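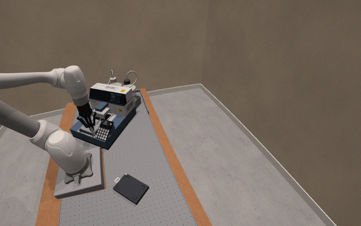
Cidel is looking for laboratories to take part in the evaluation of Kundeck, a software kit for programming robotic arms that load and unload bench instruments. The kit lets a laboratory build its own bench in simulation, write and test the handling routine there, and transfer the routine to the physical arm once it runs without collision. The reference cell supplied with the kit has a white arm on a mounting plate at one side of a perforated breadboard, with its gripper lowered at the tray area of the instrument, just to the left of the keypad. Clearances of this type are the main subject of the evaluation. Participants will be asked to reproduce the reference cell first and then to model one instrument of their own.

The evaluation opens in September and runs for 13 weeks. There are places for five laboratories. Applications from academic, hospital and commercial groups are treated alike.

What participants will do

Weeks 1 to 3: install the kit, complete the reference exercises and submit the resulting log files. The exercises cover approach height, finger opening, plate insertion and retreat.

Weeks 4 to 9: model one instrument in regular use at the participating site and develop a load and unload routine for it. The instrument must accept standard-format plates and must have a tray or platform that can be reached from the front or from above. Instruments with a hinged lid are accepted if the lid can be opened under software control.

Weeks 10 to 13: run the routine on a physical arm, at least 262 cycles in total, and record every stop, retry and misplacement. Cycles may be spread over several days. Unattended overnight runs are not permitted under the terms of the evaluation.

One person at each site should expect to spend up to 5 hours a week on this work. The same person should remain assigned throughout. A second person should be named as cover for absences.

What Cidel provides

A Kundeck license for the duration of the evaluation and for one year afterward. The reference cell files, including the arm, gripper, instrument, breadboard and table. A remote setup session and a weekly support call. A set of blank plates for the cycle test. Models of participating instruments will be checked by our engineers before the physical phase begins, and corrections will be returned in writing.

Sites that do not have an arm may request the loan of an Estrella bench arm with a two-finger gripper. Two loan units are available. The loan covers shipping in both directions. Installation on the bench is the responsibility of the site, and the mounting surface must be rigid and level.

Requirements

A dedicated bench or table area that can be kept clear of other work during the physical phase. Tubing and cables must be routed outside the reach of the arm or included in the simulated model. A workstation with a discrete graphics card and a wired network connection. Working knowledge of Python. Previous experience with robot programming is useful but not required. A local risk assessment, signed before the arm is powered.

Sites already using the Harkov scheduler may connect it to Kundeck through the test interface. This part is optional and is assessed separately.

Data and publication

Cidel will collect log files, instrument models and cycle records. No sample data or patient data should be present on the workstation used for the evaluation. Instrument models remain the property of the site that made them. A summary of results will be circulated to all participants for comment before release. Sites may ask to be listed without their name.

How to apply

Send a description of the proposed instrument, a dimensioned sketch of the bench and the job title of the person to be assigned. Two pages are sufficient. State whether a loan arm is needed. Mark the application Kundeck evaluation, reference 73, and submit it through the contact form on the Cidel website by Mon 11 August. Applicants will be told the outcome within two weeks of the closing date. Incomplete applications will be returned once for correction if time allows.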